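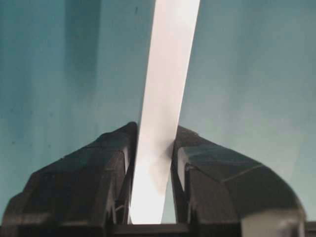
Inunow releases Skuterance 8, control software for grippers that handle thin and flexible parts

Inunow announces today that version 8 of Skuterance, its software for grasp planning and grip control, is available to all customers with a valid licence. The new version is made for parts which are narrow, flat and easy to bend: strips, labels, liners, thin cards and similar pieces. Such parts are still placed by hand in many workshops, also in those where the rest of the line is automated.

The main change is in the way the software uses the wrist camera. In earlier versions the camera was read before the grasp, and after the fingers closed the controller trusted only the motor current and the finger position. With a thin strip these two values say very little. Skuterance 8 continues to read the camera during the whole hold. It follows both long edges of the part, calculates the lean of the part against the gripper axis, and sends a correction to the arm controller every 8 milliseconds. The correction can be a turn of the wrist, a small change of the closing force, or a request to stop and grasp again.

"A strip does not behave like a block. You hold it at one place and the other end goes where it wants," says Khrystyna Semeniuk, who leads the perception work at Inunow. "We decided to treat the lean as a normal value that the planner must know, and to give it to the planner all the time."

Low contrast was another point of work. Pale material can become very bright between dark fingers, and an edge detector with a fixed threshold then loses the line of the part. The new edge model sets its threshold separately above and below the fingertips. It was trained on 2,000 recorded grasps, and the recordings include blank strips without any print or marker. The user does not need to put marks on the part.

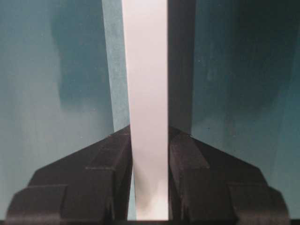 Krum Kos finds the replay tool more useful than the new edge model, and writes in his notes from the trial period that he could go back to the moment where a grasp went wrong, change one parameter and see what the planner would have decided. Before this he had to run the arm again and hope for the same mistake. He also asks for a shorter list of parameters on the first page, a wish which Inunow has accepted for the next update.

The replay tool is part of the standard package. It stores the camera stream, the finger position and the planner decisions on one common time line, and it keeps the last 800 grasps by default. Older records are deleted automatically, but the user can lock any record that should stay. Records can be exported for use in other programs.

Skuterance 8 was tested together with two partners. Fasodico used the release candidate in its assembly cell for sealing strips, and Yatsenko integrated it with its own motion planner through the open interface. During this work 76 reported faults were closed. Most of them concerned the start of the camera service after a restart of the controller – a small thing, but annoying for the people at the machine.

Existing cell descriptions from version 7 can be opened without changes. Force limits are taken over as they are, and the continuous camera reading is switched off until the user turns it on in the grip settings. Inunow recommends to repeat the hand-eye calibration before this step. The procedure is described in the second chapter of the manual.

The update is free of charge for customers with a maintenance contract. A trial licence can be requested through the Inunow website, and online introductions for integrators will begin in August.

About Inunow

Inunow develops software for robot grasping and handling. Its products cover perception, grasp planning and grip control, and are used by machine builders, integrators and research workshops.

Press contact: Inunow press office, through the contact form on the company website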